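From: Naveed Paracha
To: jultitz-build
Date: 18th October
Subject: Re: [jultitz-build] wrist backlash and tension loss at the jaws

Shazia Jafri wrote:

> I have the second instrument drive mounted at Fundcombe and it homes
> cleanly, but jaw angle drifts when the wrist pitches. With the wrist
> straight the jaws hold a closed command. Pitch it far enough and they
> open by themselves. I replaced the cable on the jaw capstan and it
> made no difference. Is this the coupling matrix or do I have a
> mechanical problem? Also, what preload are you running, and do you
> park the needle before you tie or keep hold of it?
>
> Shazia

Coupling matrix, almost certainly. On these wrists the jaw cables run over the pitch pulleys, so any pitch motion pays out one side of each jaw pair and takes up the other. If the pitch term in the jaw rows is zero or has the wrong sign, you get exactly what you describe. The default file that ships with the Ella firmware has the sign set for the left drive. The right drive is mirrored and needs it flipped. I lost two evenings to this in the summer.

To check, power the drive, command the jaws closed on a strip of paper, and step pitch from one limit to the other with the jaw setpoint fixed. If the paper falls out in one direction and is crushed in the other, it is the sign. If it loosens at both ends, it is preload. 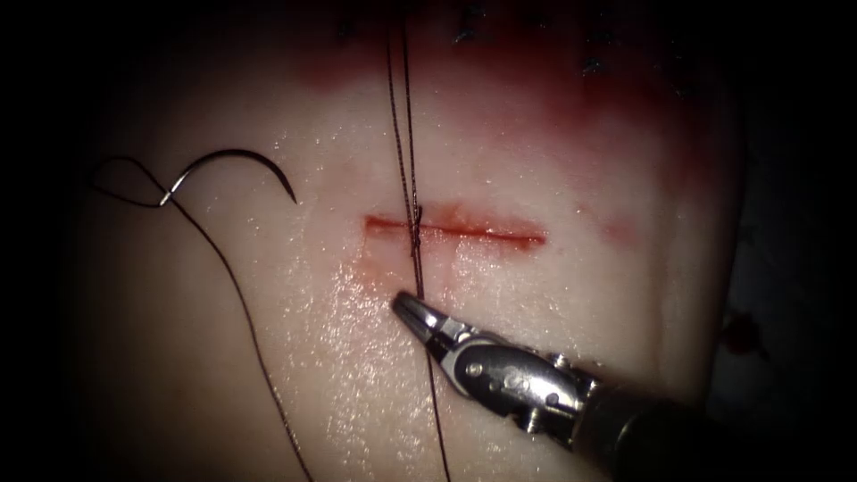

Right instrument beside the strands, jaws slightly open.

On preload: I stopped quoting a torque figure. The capstans on my set came from Butt and the ones on yours are printed, and the friction is different enough that the same number gives different results. Tension each pair until the jaw has no free play by hand with the motor off, then add a quarter turn. Run the wrist through its range and check again. New cable will need a second pass the next day.

On your last question, I park the needle. It goes on the left side of the pad with its thread laid out beyond it, and I tie with other strands. Holding a curved needle in one instrument while the other pulls a knot down needs more wrist range than I have before the pitch limit. Someone with a better base placement could probably do it.
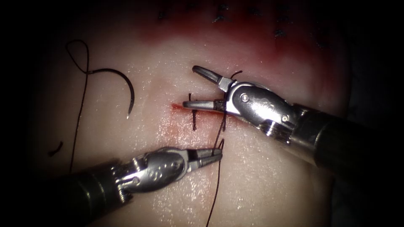 jultitz-build Digest, Vol 9, Issue 4

The handoff is where the remaining backlash shows. One instrument has to keep its grip on the strand while the other opens and comes in over the incision. With wide jaws on the right the lower one travels very near the surface, and an error in insertion depth puts it into the pad. I limit the jaw opening in software when the tip is below a set height. The parameter is jaw_max_low in the right drive config. It is not in the documentation yet.

A related point is instrument spacing. My shafts used to enter high on both sides and the wrists collided whenever I worked near the center. I moved both bases down toward the near edge of the bench and toed them in. The tips can now come almost together below the cut with the shafts still well apart.

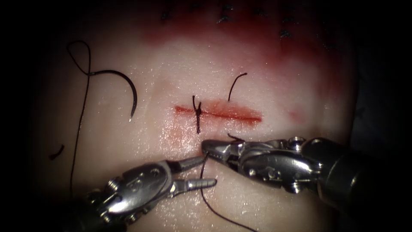
Left jaws open, right jaws closed on the thread.

Grip on the thread is adequate with the serrated jaws as long as the strand lies across them. Near the tip it slips. I have not found a controller setting that fixes this, and raising closing force only stretches the cable. Take a deeper bite.

For the camera, check that your exposure is locked. The surface is glossy and the wrists are polished, so auto exposure hunts every time an instrument moves into the light, and the added latency is noticeable at the handles. I run fixed exposure with the light on the center of the pad and accept that the edges go black. The drawback is that dark thread disappears in the corners, so keep the tails short and the free ends in the lit area where you can.
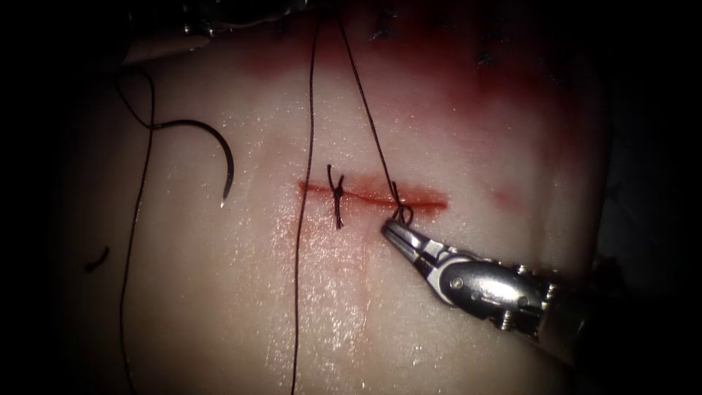 The other thing to watch is pull direction. If you draw a loop down with the instrument coming from low on one side, the knot wants to walk along the cut. I rotate the wrist so the last part of the pull is square to the incision, at low speed, with motion scaling at 5 to 1. At 4 to 1 I could see the stiction in the roll axis as a small jump at the tip.

Open items on my side:

- roll axis stiction, right drive. New bearing on order.
- mirrored coupling file to be merged so others don't hit the sign problem
- foot pedal debounce. It still drops the clutch now and then.
- depth calibration is by hand and has to be redone after each instrument change

Can you send me your coupling file and the homing log from the second drive? I would like to see whether the offsets are stable between power cycles before you retension anything. The bench at Fundcombe is free for me on weekday evenings until December if you want to run both drives together.

Naveed

_______________________________________________
jultitz-build mailing list
Please trim quoted text when replying to the digest.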